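Search this blog Go

Giving up sugar in tea, week four

Quick one tonight, I've got the tea on and the washing still out. Said I'd report back so I am.

Four weeks without sugar in my tea. Used to be two spoons a mug, sometimes a heaped third if work had been bad. My dentist had Words in January. So I stopped, just like that, no weaning.

First week: awful. Headaches by 9 in the morning, though that might have been the weather. Tea tasted like a wet fence. I kept making mugs and leaving them about the house to go cold, on the stairs, on top of the boiler, one in the airing cupboard which I only found when I needed a pillowcase.

Second week a bit better. Changed to a stronger tea, Tordale, the loose one from the market in the plain bags. £4 for a big bag and it lasts ages. Brew it propely, don't stand there squashing it with the spoon like I used to. Less bitter that way. Also more milk than I'd admit to my mum.

Third week I slipped. Twice. One was at a christening so I'm not counting it, they'd already put it in and it would of been rude.

Things that helped

- Smaller mug. Mine held 400ml, silly size, more of a bucket. Got a little one from Osei on the high street, blue rim.
- A biscuit. Yes I know. One biscuit is still less than what I was having over a day, I think. Haven't checked and not going to.
- Keeping the sugar on the top shelf behind the flour, where I need the step to get at it. 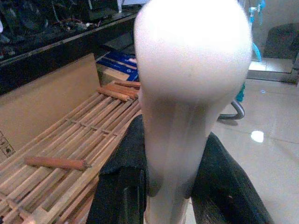

What next

Coffee, probably. Dreading it. I only have one a day but it's a sweet one and I really like it. Might leave it till after the holidays.

Someone asked in the comments about sweetners. Tried one, had a funny taste at the back of the throat, went in the bin. If you know a decent one tell me.

Right, potatoes are boiling over. More soon

Print this post | E-mail this post

Recent posts
The bus timetable has changed again
Dimer kettle, nine months on
Runner beans: too many
Trying to cancel Vokeo
Soup for a cold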